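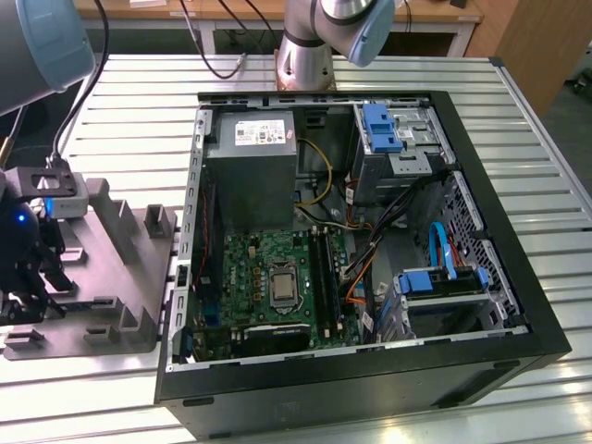 Figure 5.1 An opened desktop tower, with the power supply and motherboard in view.

Home | Contents | Chapter 4 | Chapter 5 | Glossary
Reading time: 3 min

Chapter 5
Moving Air Through a Building

Stand in the doorway of a busy bakery in November and you can feel a whole chapter of physics on your face! Warm air slides out over your head, cold air creeps in along the floor, and somewhere above the ceiling a fan is working hard to keep the two in balance. Air is so easy to ignore, and yet it has weight, it takes the easiest path it can find, and it pushes back when you squeeze it through a narrow duct.

In Chapter 4 we looked at how heat gets through walls and windows. Now we let the air itself do the carrying. Our main case is the Kastora building, an old thread mill turned into offices, where engineer Ariel Galang was asked to design a new ventilation system without lowering the ceilings (the tenants loved those ceilings). Her first plan used one big fan and a long main duct. By the time the air reached the far end, only 70 percent of the planned flow was left, and the corner rooms were stuffy by lunch. We will follow her fixes step by step, and you will get to try a few of your own.

You will need three ideas to start with: flow rate, pressure drop, and fan speed. Flow rate tells you how much air passes a point in a given time. Pressure drop is the price the air pays for every bend, filter, and grille along the way. Fan speed ties them together, and it holds a lovely surprise, because a fan running at 82 percent of full speed needs far less than 82 percent of the power. Section 5.3 shows why.

Before you read on, hold a strip of tissue paper near the gap under a closed door. Which way does it lean? Write your answer down and keep it for Section 5.1.

5 comments | 82 shares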